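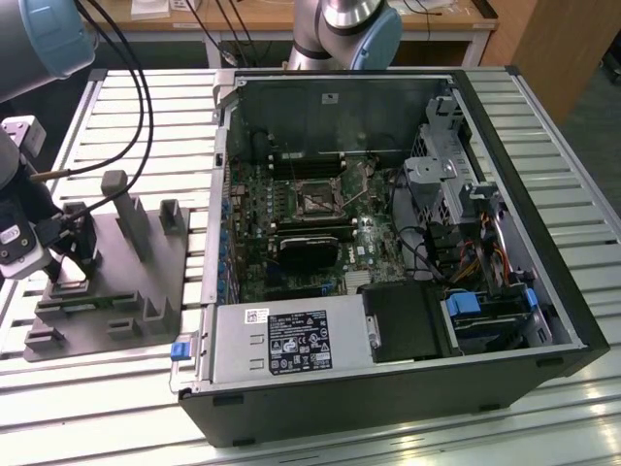
Offenes Gehäuse mit freiem CPU-Sockel

Start | Produkte | Werkstattbedarf | Ratgeber | Kontakt

Tidemine Wärmeleitpaste, Dose zu 100 Gramm

Wer regelmäßig gebrauchte Rechner aufarbeitet, kennt das Gefummel mit den kleinen Spritzen: Nach ein paar Prozessoren ist Schluss, der Kolben klemmt, und die letzte Portion bleibt vorne in der Tülle stecken. Die Tidemine kommt deshalb in der Schraubdose, und ich freue mich wirklich, dass wir sie endlich im Regal haben! Die Paste ist grau, geschmeidig und lässt sich mit dem Spachtel so dünn abziehen, dass man den Aufdruck auf dem Deckel des Prozessors gerade noch ahnt. Genau so soll es sein.

Angerührt wird sie auf Silikonbasis mit Zinkoxid, also elektrisch nicht leitend. Ein Klecks neben dem Sockel ist ärgerlich, mehr aber auch nicht (bitte trotzdem wegwischen). Für Flüssigmetall-Freunde ist das nichts, für Büro-PCs, Workstations und ältere Server dagegen eine wunderbar gutmütige Sache — sie verzeiht auch einen zweiten Anlauf, wenn der Kühler beim ersten Mal schief saß.
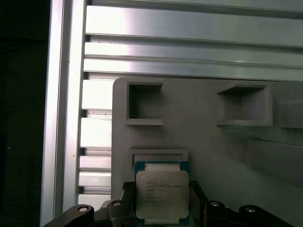

Hanne Kettunen schreibt uns dazu, sie habe früher immer einen dicken Punkt in die Mitte gesetzt und auf den Anpressdruck vertraut. Mit der Tidemine streiche sie inzwischen flächig aus und müsse am Rand kaum noch etwas abnehmen. Nur im kalten Lager sei die Paste ihr zu zäh, da stelle sie die Dose vorher eine Stunde neben die Heizung.

Den Tipp geben wir gern weiter, Zimmertemperatur tut jeder Paste gut. Und noch etwas zum Reinigen: Alte, krümelige Reste gehen mit Isopropanol und einem fusselfreien Tuch am besten ab. Erst trocken abheben, was sich abheben lässt, dann feucht nachwischen, dann ablüften lassen. Den passenden Reiniger von Setesitz führen wir in der Flasche zu 700 ml, die hält in einer normalen Werkstatt ewig.

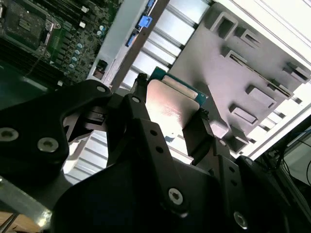
Kleinteil beim Greifen, Nahansicht

Lieferumfang
Dose mit Schraubdeckel, 100 g
2 Kunststoffspachtel, schmal und breit
Faltblatt mit Auftragsmustern

Artikelnummer: 607
Lagerung: verschlossen, kühl, stehend
Vor Gebrauch kurz umrühren

Das Umrühren ist kein Schönheitstipp. Bei längerer Lagerung setzt sich oben etwas Öl ab, das gehört wieder untergehoben, sonst wird die Paste unten bröselig. Ein paar Züge mit dem breiten Spachtel reichen völlig, und danach sieht sie wieder aus wie frisch abgefüllt.
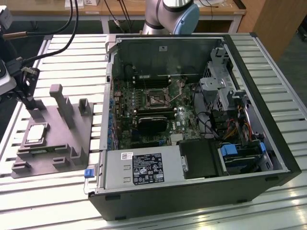
Den schmalen Spachtel nehme ich selbst am liebsten für Chipsätze und kleine Spannungswandler, der breite schafft einen normalen Prozessordeckel in einem Zug. Beide lassen sich abwischen und immer wieder benutzen. Wer lieber mit einer alten Kundenkarte arbeitet — auch gut, machen viele.

Ab Dezember gibt es die Tidemine zusätzlich als Nachfüllbeutel, dann wandert die leere Dose nicht mehr in den Müll. Vorbestellen kann man jetzt schon per Mail, Fragen zur Verträglichkeit mit älteren Kühlern beantwortet Stamatia Tsakiris.

2 Kommentare | Teilen | Merken

© Dogbe Werkstattbedarf | Impressum | Versand | Nach oben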